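**From the Stativia staff bulletin, October**

# Setting up a kitchen from a shelf: the household goods room at Brumura

Stativia has operated a household goods service from the Brumura building for several years. Its purpose is to supply tenants entering long-term housing with the basic contents of a kitchen, a bathroom and a linen cupboard. Over the past financial year the service issued 154 household sets, the largest number since it opened. The bulletin met with the coordinator of the service in the packing room to discuss how goods are received, sorted and sent out, and what has changed under the new storage plan.

The coordinator came to the position from hospital stores, where she was responsible for linen and ward supplies. She describes the two jobs as closely related.

"In both cases someone at the other end opens a cupboard and expects a thing to be in it," she said. "On a ward it was pillowcases. Now it is a saucepan with a lid that fits. The person opening the cupboard has no interest in how the stock system works, and I would not want them to have to take an interest."

## Receiving

Goods arrive at Brumura through two streams. New items are bought under a supply agreement with Ghiță, a wholesaler of kitchenware and bedding. Second-hand items come from households, from the closure of short-stay accommodation, and from other Stativia properties when furnishings are replaced.

New stock is checked against the delivery docket and shelved the same day. Second-hand stock takes considerably longer. It is held in the receiving bay until it has been inspected, and a proportion of it is declined.

"We decline more than people expect," the coordinator said. "Non-stick pans with a scratched surface are declined. So are knives with loose handles, chipped crockery, and anything electrical that has not been tested and tagged. We had a very generous delivery of slow cookers in the winter, and we could not issue a single one until the testing was done. They sat in the bay for most of a month and everyone walked around them."

Asked whether the standard was too strict, she said the question had been raised more than once by people delivering goods, some of whom were disappointed to have items returned to them.

"I understand it. A person has kept a dinner service for thirty years and the gravy boat has a chip. To them it is still a good gravy boat. My answer is that we are furnishing somebody's first kitchen in a long while, and I would like the contents to be things they would have chosen themselves. I offer to keep the sound pieces and give the rest back, and most people accept that."

## The set

A standard household set is packed for one or two people. Larger households receive the standard set together with an additional tub of crockery and linen. The kitchen portion consists of plates, bowls, mugs and glasses, a set of cutlery, two saucepans, a frying pan, a chopping board, a colander, a mixing bowl, a can opener, a vegetable peeler and a small number of utensils. Tea towels are used as wrapping in place of paper, and are counted as part of the set.

The contents list has been revised several times. The most recent revision removed the potato masher and added a second sharp knife. The coordinator was candid about the amount of discussion this produced.

"The masher had its supporters. We asked tenants at the six-month visit which items they had used and which were still in the drawer, and the masher was in the drawer. The small knife was what they had gone out and bought. A list like ours ought to follow what people cook, and fewer of them are cooking mashed potato than I would have guessed."

Other findings from those visits have been adopted without much debate. Tenants asked for a lidded container for leftovers, and for mugs large enough to hold soup. Several said that the single roasting dish supplied was too wide for the ovens in the newer units, and a narrower dish is now ordered through Ghiță. Rice cookers remain an optional item, selected by the tenant on the request form.

## The storage plan

Until last year the Brumura room was arranged by type of donor. New goods were kept along one wall and second-hand goods along the other, which meant that a person packing a set walked the length of the room for almost every item. The coordinator proposed that stock be arranged in the order in which it is packed, heavy items first.

"Saucepans go in the bottom of the tub, so saucepans are now the first thing you reach. Then the frying pan, then the board standing on its side, then the bowls inside one another. Glasses are at the far end and they go in last, in the tea towels. It sounds like a very small matter. When you are packing the fourth set of the afternoon, your knees tell you that it is not."

The shelving was extended as part of the same work. The room now has 18 bays, each labelled on the upright at eye level and again on the shelf edge. Labels carry the name of the item and the quantity required for one set, so that a person new to the room can pack from the shelf without carrying a list. A printed list is still placed in each tub before it is closed, and is signed by the person who packed it.

Stock levels are recorded in Wikivby, the inventory system used across Stativia properties. The room had previously kept a paper ledger. Approximately a fortnight was set aside for entering the existing stock, which came to 3000 individual items once cutlery had been included.

"Whether to include cutlery was a serious conversation," the coordinator said. "Wikivby would like every teaspoon to have a line of its own. We settled on recording cutlery by the bundle, tied with a rubber band, and the bundle is the item. I was told this was irregular. It has been approved."

She added that the paper ledger had not been discarded. It is kept in the office and consulted when older property transfers need to be traced.

## Packing

Packing is done in the afternoons. Mornings are given over to receiving, washing and inspection. All second-hand crockery is put through the commercial dishwasher at the back of the building whatever its condition on arrival, and linen is laundered off site and returned folded.
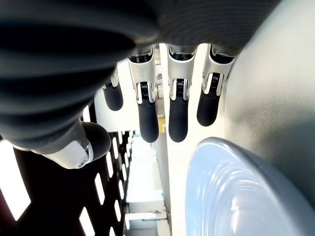 *The packing room at Brumura, October.*

Each set is assigned to an address before it is packed. The coordinator considers this an important part of the method. Earlier sets were packed to a common pattern and held in reserve, and delivery staff would take the next one in line.

"A reserve set is quick, and we do still keep a couple for urgent requests," she said. "But if you know the unit has an electric cooktop and very little bench space, you choose the flat-bottomed pan and the smaller board. If the form says the person is left-handed, you look for the left-handed peeler. We have them. They were a bulk buy and I was criticised for it at the time."

Colour is also taken into account. Tenants are asked on the request form whether they have a preference, and where the stock allows, crockery and towels are matched to the answer. The coordinator reported that most people leave the question blank, and that those who do fill it in tend to be very definite. One form received in the winter asked for any colour other than green, underlined.

Where a full matching set of plates cannot be assembled, packers are instructed to mix deliberately, choosing plates of the same diameter so that they stack. Plates of different diameters are kept for the additional tubs supplied to larger households.

## Delivery and after

Tubs are delivered on the day a tenant receives the keys, or on the working day before. Delivery staff place them in the kitchen and leave them closed. This was a change of practice made at the request of tenants, a number of whom said they preferred to unpack and arrange the cupboards themselves.

"We used to put everything away for them," the coordinator said. "We were proud of it. The cutlery was in the drawer and the mugs were on the shelf. Then a tenant told us, very politely, that she had spent her first evening moving all of it. She wanted the mugs beside the kettle. I thought that was entirely fair, and we stopped."

Empty tubs are collected at the first tenancy visit. Return rates have improved since the tubs were marked with the Brumura address, although the coordinator accepts that some will always be retained for storage and regards the cost as modest.

Plans for the coming year include a separate bay for children's crockery, a trial of heavier bath towels, and a revised request form in larger type. The coordinator also hopes to persuade Ghiță to supply saucepan lids individually. At present a lost lid can be replaced only by ordering the whole pan, and the receiving bay holds a growing stack of pans without lids.

Stativia properties with surplus kitchenware or linen are asked to contact the Brumura office before sending goods, and to include a list of contents with each delivery. Deliveries are accepted between 9 am and noon.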